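Workshop tips from the Sawatzky robotics club: putting a screwdriver away

Our club meets in the back half of the Ledville workshop, and this term's project is teaching two robot arms to tidy up after us. Six months ago we could not have told you where a screwdriver went. Having had to spell it out for a machine, we are now insufferable on the subject at home.

Give every tool one box. "In the drawer somewhere" is an instruction a teenager will accept, mainly because he has no intention of following it. An arm just stops. One blue bin, one screwdriver, and the arguments fell away nicely. 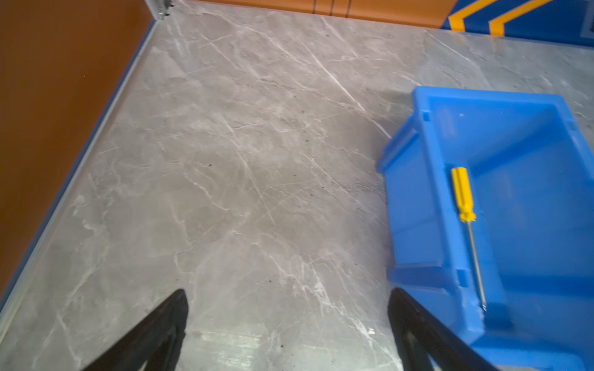 Pick a bin longer than the tool. Jaxon MacLeod brought in a lovely biscuit tin for the first trials, and every long screwdriver stood up in it like a flagpole until something knocked the lot over. If you can't lay it flat, it's the wrong box.

Keep the floor round the bin clear. We used to let spare leads, sandwich crusts and Rosaire Petrenko's gloves drift in from the sides. Sweep first, tidy second. It works for kitchen worktops too, though my family remains unconvinced.

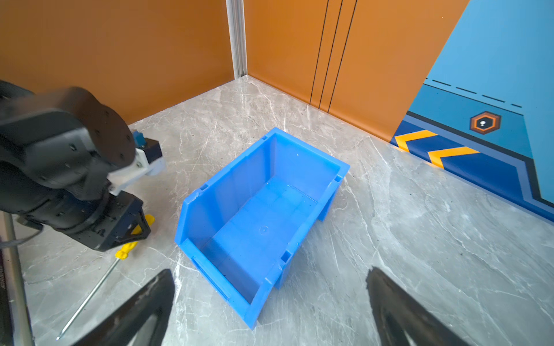 Screwdriver on the floor, bin still empty.

Hold it by the handle. You'd think this needed no saying. Our early program had a fondness for grabbing the shaft, and the handle swung about underneath like a conker. Grip the fat end and let the blade hang down, then lower it in. Dropping it from a height is quicker and chips the bin, as 1,464 logged attempts have taught us.
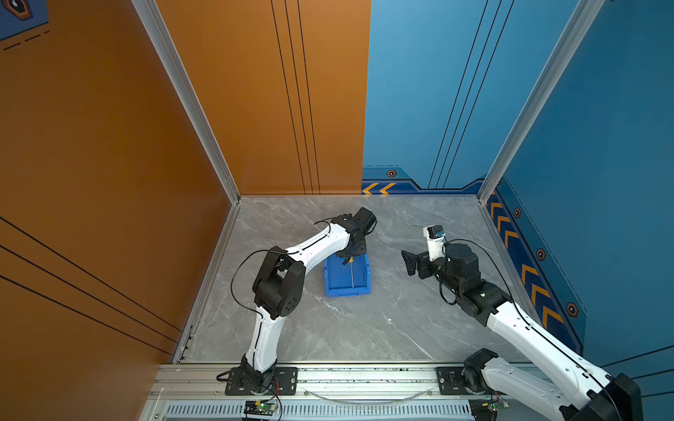 One pair of hands at a time. Latrice Van Dusen's rule, brought in after both arms went for the same spanner and neither would give way. She has since applied it to the club kettle. If you're two to a bench, one puts away and the other waits, however much it hurts.

Go slowly at the end. The last inch is where fingers get trapped and rims get clouted. Come in from straight above, stop just short of the bottom, then let go. 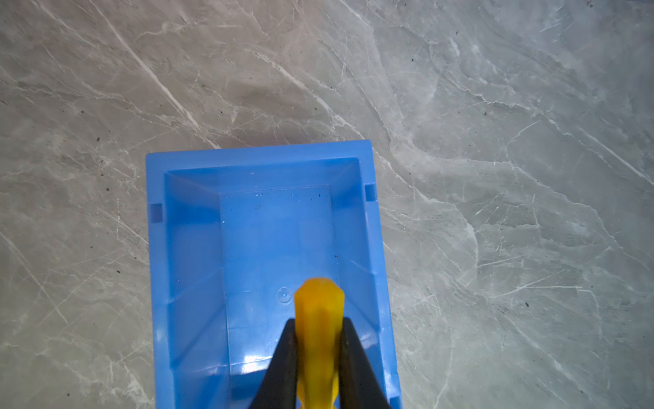 Wipe the bin out while you're at it. Grit works its way into handles, and then into palms. A damp cloth once a month does it, or whenever Normand Pelletier can be made to feel guilty.

Next month: sorting odd screws, a job we'd all hoped to give to the arms.

More workshop tips
Getting old glue off a bench top
Labels that stay stuck
3 ways to coil an extension lead
Club notes, June: the Fluvley heat
What to keep in a kitchen toolbox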